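Arms for the workbench
A shared workshop in Grarkville is building a robot arm its members can repair themselves

GRARKVILLE – The problem that Noreen Hashmi has spent most of the spring on is two fingers wide. She is the lead builder of the Ollar arm, a tabletop manipulator under construction at the Dhanial Workshop, a members' space on the north side of town. The arm itself has moved dependably since May. What remains is the gripper, and in particular the question of what its fingers should be covered with.

The first set of pads was cast in a hard urethane and let go of anything smooth. The second was soft enough to hold a drinking glass and wore through in 80 cycles. Hashmi keeps the failures in a coffee tin and consults them often. "A pad has to give a little and then stop giving," she said. "Most materials will do one of those things."

The workshop began the project with a limited ambition. Members wanted an arm that could be built from stock screws, printed parts and a small quantity of machined metal, and that could be taken apart on an ordinary bench by a person with a set of hex keys. Nearly 90 drawings have been issued to date. Every one of them carries a revision letter and the initials of the member who checked it, a rule that Hashmi introduced after a bracket was cut twice from a superseded sheet.
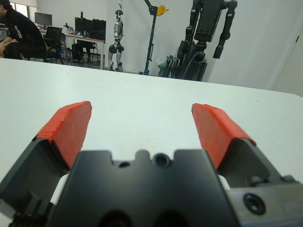 Cost has governed many of the decisions. The members set a ceiling of $2,000 for the complete arm, motors included, and the gripper has absorbed more of that sum than was planned. Shazia Awan, who writes the control software, argued early for a force sensor in each finger. The sensors were priced, discussed at two meetings and dropped. The software now estimates grip from motor current, a method that Awan describes as adequate for wooden blocks and doubtful for eggs.

Her program, Dronero, runs on a secondhand desktop computer. It records the position of each joint and the current drawn by each motor, and it will halt the arm if either value leaves its permitted range. During early trials it halted the arm a great deal. Awan traced most of these stops to a loose connector at the elbow and the remainder to limits that she had set too tightly.

There are still disagreements. Awan would prefer a closed housing over the finger linkage to keep out dust, while Hashmi wants the screws within reach. The current revision favors access, and the matter is to be taken up again once the arm has completed a month of regular use.

The drawings and the parts list will be released to other workshops after that trial. Members have asked that the assembly guide be tested first by a person who has never built an arm, and Hashmi is looking for a candidate. The next set of pads, cast from a slightly firmer mix, is due out of the molds on July 10, 2020.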